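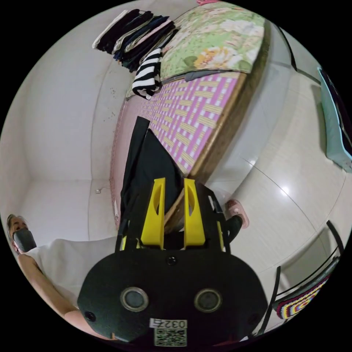
My kitchen table hasn't been clear since October. It has a vise on one end, a tray of M3 screws in the middle and, at the other end, a small patch where we're still allowed to eat toast. I'd told everyone Tatance would be a quick winter project (a hand-held gripper that could pick up clothes the way a robot would have to) and here we are, well past winter, still arguing about finger shape over dinner.

The plan was to start with the hand and leave the arm for later. You hold the thing yourself, squeeze, and go about tidying a bedroom as if your own fingers had been replaced by two stiff flat ones. It's humbling! I have been folding T-shirts for most of my life, and the first time I tried it with a gripper I produced something my mum would have refused to put in a drawer. But you learn a huge amount about what a robot needs by being the robot for an afternoon, and you do it without a motor controller catching fire in the house.

Lucienne Lebrun talked me into it. We met at the Zakley workshop, where she had the bench beside mine and was making a puppet theatre with motorized curtains. She watched me trying to get a secondhand arm to lift a sock, let me fail for a good long while, and then asked why I was bothering with the arm when the fingers were so obviously wrong. I sulked a bit, then bought her a coffee and asked what right would look like.

Right took 131 prints. I kept a tally in pencil inside the cupboard door, and I'm a little fond of it now. The early fingers were solid slabs, great on a wooden block and useless on a singlet, with no give in them at all. We tried rubber tips, then sandpaper, then a bicycle inner tube cut into strips (don't, your whole house will smell like a bike shop). Somewhere in the nineties we opened up an oval near the top of each finger so it would flex a little, and number 99 was the first one that could take a sleeve off a pile without bringing the rest of the pile with it. I did a lap of the yard. The colour, by the way, came down to a spool of bright yellow filament that was on sale at Broseck, and I've grown to love it. You can find the fingers in the worst photo.

The whole business has cost me $306 in parts, leaving out the printer, which I already had, and the coffees, which I refuse to add up. The biggest single chunk went on hardware I bought twice after cross-threading the first lot. Go slowly with screws into printed plastic. Turn them backwards until you feel the click, then forwards. I know this and I still wrecked six of them in one evening.

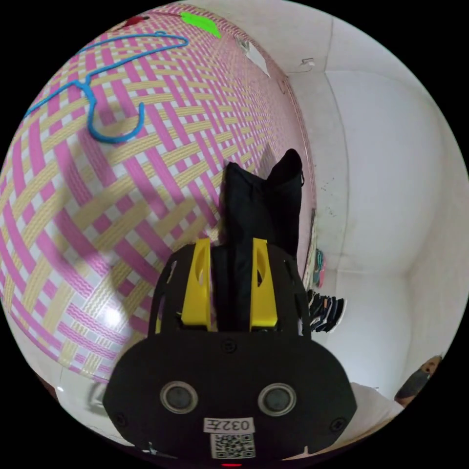
Cloth is a horrible thing to grab, and I say that with respect. A block has sides. A shirt has whatever sides it feels like having, and they change the second you touch it. My instinct was always to go for a corner, nice and tidy, and Lucienne's was to take a great big pinch and worry about tidy later. She was right about that too. Get a proper handful of black cloth between the yellow fingers and it gathers into a thick bundle at the pinch, with the top flaring out into two soft peaks, and there's plenty of material there to hang on to. The black brackets on either side were her idea as well; I'd wanted to leave them off to save weight, and I've stopped bringing it up.

Black is the mean test, if you're after one. Folds that are obvious on a pale shirt pretty well vanish on a dark one, and anything that has to find them from pictures is going to struggle. My first go at a fold finder, which I named Salehi after the street I was living on when I wrote it, was cheerful and confident on stripes and completely lost on a plain black top. I've been feeding it more dark clothes. Progress is slow, and I've started buying my own T-shirts with the software in mind, which my partner thinks is the saddest thing she's ever heard.

The arm is still in its box under the stairs. I had it out last month to check the mounting plate against the gripper housing, and the holes are off by a few millimetres, so there's an adapter to draw up before anything moves. Lucienne wants to make it from aluminium. I want to print it, in yellow, and I've got half a spool left.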